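## Questions I get about buying old silver from me

I run Arkilness pretty much alone, so if you write in, I'm the one who answers. These are the things people ask most.

**Is it solid silver or plate?**

It's in the listing, always. If I say "silver," the piece is marked or I've had it tested. If I say "plated," it's plated, and I price it that way. I do love a good plated cake basket, by the way – they're a bargain right now!

**What if the marks are rubbed?**

Then I'll tell you what I can read and stop there. I had a cream jug in December with half a maker's mark left, and I listed it as "maker unknown" even though I had a pretty strong hunch. Hunches are fun, but I don't charge for them.

**Do you polish before shipping?**

Nope, unless you ask. Some buyers want that soft gray in the creases, and once it's gone it takes years to come back. A light hand polish is free, and I never machine buff.

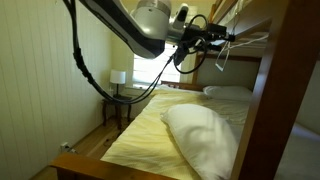
Valeriano Figueroa wrote in to disagree with me on this one. He says a salt cellar should always be cleaned before it travels, as leftover salt keeps eating at the metal in the box. Fair point, and I've changed my ways: salts and mustard pots now get rinsed and dried before I pack them, and their liners go in a separate wrap.

**Can I actually use the stuff?**

Please do! I eat my breakfast egg with a spoon that's older than my house. Just keep it out of the dishwasher, and go easy on anything with a glued or filled handle (a lot of knives are like that, and hot water loosens them).

**How do you ship?**

Insured and signed for. Orders over $700 get a second box around the first. I pack in the mornings, so anything paid for after 3 p.m. goes out with the next batch.

**Can I return something?**

Sure, within 7 days of it reaching you. Send me a note first so I know to look out for it. Engraving I've had done for you can't be undone, so those pieces stay yours.

**Do you buy?**

Sometimes. I'm after small table pieces, mostly from Portugal and Denmark, and odd forks to fill out sets. Single spoons usually bring around $50, less if the bowl is worn. Send photos of the marks, and one of the whole piece next to a ruler.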